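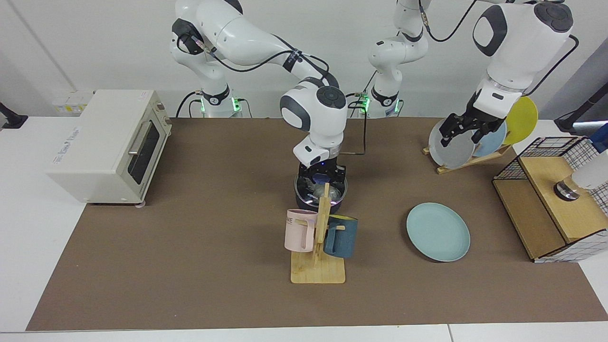

Gripper trials, kitchen table
October 2, 2022

Stollidora fingers on both arms today, same pads left and right. Pad opening set 3 mm wider than in April. Rosine Hoarau wrote the run list, 30 tries per item. 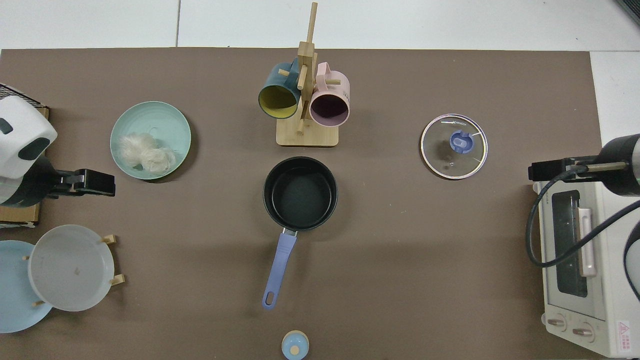
Plates in the rack are still the hard part. With the old Halness fingers we lost 21 tries to slipping at the rim. Force is now at 90 percent for plates only.

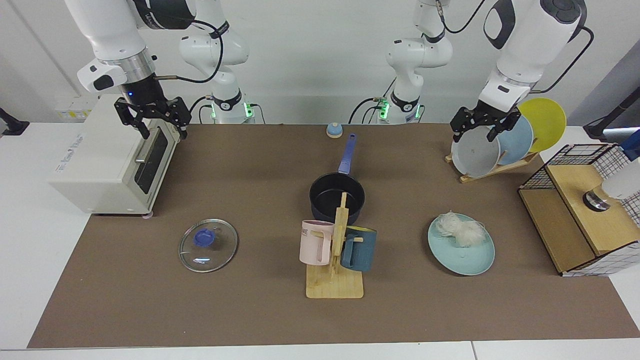
Left arm approaches from above, fingers spread over the edge. The Royer controller keeps its own wrist limit, so check that before blaming the pads.

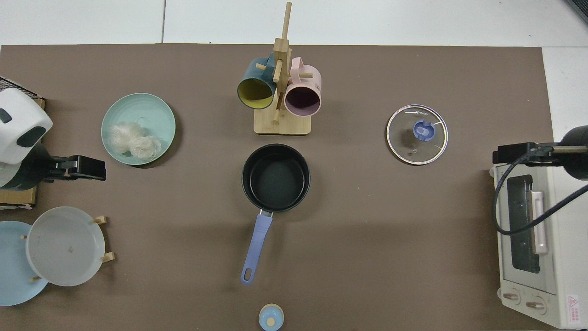 Overhead view is good enough for the mugs and the pan handle. Glass lid still needs a second view. Lucienne Bouvier has the Lalow mount drawing; ask her for the hole spacing.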